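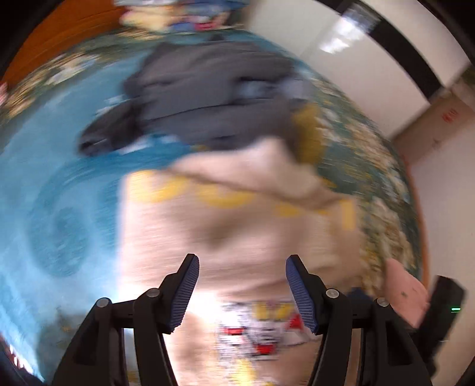
Motion blur in wrist camera footage, student cloth-folding project

Our club is building a folding dataset for the Wulia student challenge. We record with a hand-held two-finger gripper that has a wide-angle camera mounted behind the fingers, and we intend to train a policy on the recordings later. The problem is blur during the approach to the garment. The fingers and the ribbed grip pads come out sharp every time because they move with the camera, but the cloth behind them smears. With the beige garment on the blue patterned cloth, the print between the fingers is unreadable and the creases above the fingertips run together. Parts of the fabric on the left are also overexposed to nearly white, so I can't see fold edges there at all.

Setup:
Camera on automatic exposure and automatic white balance
Daylight from a window, ceiling light off
1319 clips so far, recorded by 7 people
Target for the submission is 3000 clips

I have two questions. First, is blur at this level a reason to discard a clip, or does the training tolerate it? Second, what should I change before we record the rest? The rules say nothing about image quality. They only require that the gripper opening and the camera pose are logged for each frame.

Posted by In-ho Cho, July 2022

Renzo Dal Bello
Accepted by the poster

There are two separate faults and they pull in opposite directions, so treat them one at a time.

The blur is shutter time multiplied by camera speed. Automatic exposure in a room lit from one side picks a long shutter, and a wrist camera turns faster than people expect. Set the shutter manually. Start at 1/250 s and go shorter if the print on a shirt still smears during a normal reach. The image will be dark. Raise the gain until the mid-tones are usable and accept the noise, which does less harm to a fold edge than smear does.

The overexposure is a metering fault. With a black gripper taking up the bottom of the view and a dark garment next to a light one, the meter opens up and the light cloth clips. Manual exposure fixes this too, provided you set it on the lightest garment you own. Turn the ceiling light on and put a diffuse lamp on the window's opposite side. Lock the white balance while you are in the menu.

On discarding: do not throw out whole clips. Blur in the middle of a fast reach is tolerable if the frames before it and the frames at finger contact are clear. What matters more is whether your pose log survives. If the pose comes from visual tracking, it loses features when the background smears, and you will see jumps in the trajectory. Plot position against time for each clip and reject any with a step larger than the fingers could have moved between two frames. We did that at Ganitz for our first folding set and the plot caught more bad clips than viewing did.

Also ask your operators to slow down before contact. A short demonstration usually settles it. Record 5 test clips per person after the change and check them before going on.

Nulosdale

Same problem here with towels. We got a ring light and it helped. Don't put it too close to the lens or you get glare on shiny floors.

You could also try a sharpening filter on the old clips. I haven't tested it on a real training run.

Hegedűs

I would skip the sharpening filter. It adds edges that are not in the cloth, and the policy will never see those edges at run time unless you run the same filter there. Leave the old clips as they are and tag them in the metadata with the exposure mode. Then train once with them and once without, and compare on the same test garments.

One addition to Renzo's list: check for flicker after you shorten the shutter. Some ceiling lights show bands at 1/250 s. If they do, change the lamp or use a shutter time that is a multiple of the light's flicker period - on a 60 Hz supply that means 1/120 s, and then the operators have to move more slowly.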